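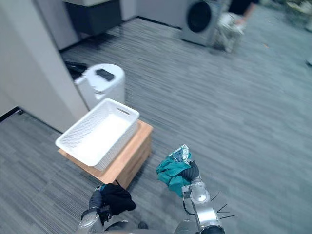

Paquette Laundry Kit: read me first

Paquette is an add-on kit for two-armed robots that handle household laundry. It is sold by Lavov and comes as a box of parts, a set of task scripts and a folder of sample recordings. This file covers the sample recordings and the scripts that go with them. For fitting the grippers, see the separate fitting guide.

Last edited: Sep 9, 2018

What you get

- a pair of black grippers with cables
- task scripts for picking up, carrying and sorting cloth
- 713 sample recordings, of which 700 are labelled
- a viewer for playing the recordings back
- a licence for one site

You supply the robot, the basket and the washing. We do not sell arms and the kit will not run on a single-arm machine.

Where the recordings were made

All the samples come from the Plostenach test room. It has grey striped carpet tiles, a front-loading washing machine against the back wall, a white cylindrical bin and a pale grey partition. The basket is white plastic with an oval handle cutout, and it stands on a wooden stool. People walk through the room while the robot is working. We have left them in, faces blurred where they show, so expect arms, legs and bags of washing at the edge of the view.

The camera is on the robot's head and looks down at the work. The grippers are usually in view, and when a gripper comes up close it can hide part of the cloth it is holding.

Tasks

pick_single — one gripper lifts one item.
pick_both — each gripper holds cloth at the same time, for example a teal cloth on the right and a black one on the left, with the basket still empty.
place_basket — the item goes into the basket on the stool.
sort_colour — darks are kept apart from the rest.
clear_floor — small items are picked up off the carpet.

A recording may hold more than one task. The tasks are listed in order in the notes file next to it.

Labels

Each labelled recording has a start time and an end time for every grip, which arm was used, the main colour of the item and whether the grip was kept to the end. Patterned items are marked "patterned" and no colour is given. If two pieces of cloth are held in one gripper, they get one label with the field "bundle" set to yes. The 13 unlabelled recordings are in the folder called spare.

Using the scripts

1. Fit both grippers and check the cables are clear of the wrists.
2. Set the height of your basket rim in the settings file.
3. Run the check script with the basket empty.
4. Run pick_single before any of the two-handed tasks.
5. Move on to place_basket once pick_single has finished 6 runs without a drop.

The stop button on your robot must work at all times. The scripts do not replace it.

Known problems

- Black cloth in a black gripper is hard for the viewer to outline. The labels were done by hand for this reason.
- The basket's lattice sides can catch thin straps.
- Long cable loops on the right arm sometimes cross the view.
- sort_colour has only been tested with 8 kinds of cloth. Wool is not one of them — we hope to add it in November.

Support and licence

Questions about the scripts go to Lavov. Questions about the recordings go to Albridge, who did the labelling. You may use the recordings for testing and training on your own site, but you may not pass them on.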